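Leave the Ceiling Alone

Every second fit-out I walk into has had its ceiling painted black. The tiles come out, the beams and rails stay, and somebody goes over the lot with a sprayer. Then the lights go back up, and more of them than before. I have been asking people why they do it for three years now and I'm still waiting for an answer I believe.

The usual one is that a black ceiling disappears. Flilorow, the firm that did the shared workspace I rent a desk in, put that word in its brochure. I have looked up from that desk most afternoons since February and the ceiling is still there. Black paint is good at hiding cables. It's hopeless at hiding anything white, and most of what gets hung from a ceiling in this country is white. An air-conditioning cassette that went unnoticed among pale tiles becomes the first thing you see.
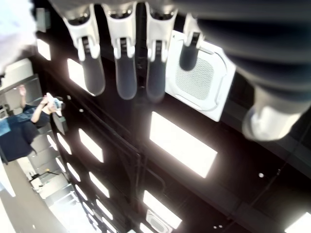
Then there are the light panels. A bright rectangle on a pale ceiling is a lamp. Put the same rectangle on black and you've got a hard edge between very dark and very bright, repeated all the way down the room, and your eyes have to deal with it whenever you lean back to think. White ceilings bounce light around. Black ones swallow it, so the designer adds panels to make up for the loss, and the tenant pays to run them. I'd like to see that line in a brochure.

I'm told the look is honest. You see the bones of the building, apparently. But bones that have been sprayed one flat colour aren't telling me much, and in the Caldeira arcade, where they went to a good deal of trouble over it, some of the rails hold up nothing at all. They were put there to look like the sort of thing you'd uncover.

The other argument is cost, and I'll grant part of it. Leaving tiles out saves buying tiles. You also lose whatever the tiles were doing for the noise. The café at Plokirine opened with a bare black ceiling and hung felt baffles 7 months later, in grey, at a price the owner didn't want to discuss. It is a little quieter in there now. You still have to repeat your order.

Cleaning gets left out of the conversation as well. Dust is pale. On a black beam it shows as a fur along the top and a bloom down the sides, and you need a lift or a tall ladder to get at it. The old tile ceiling in the Skultden library is over 15 years old and two of its tiles are stained. They could be swapped before lunch.

I don't mind a dark ceiling in a cinema, or in a bar where you aren't meant to see much anyway. In a room where people read and type all day, I would like someone to switch the lights on, sit down in the worst chair and look up for a while before the painters are booked.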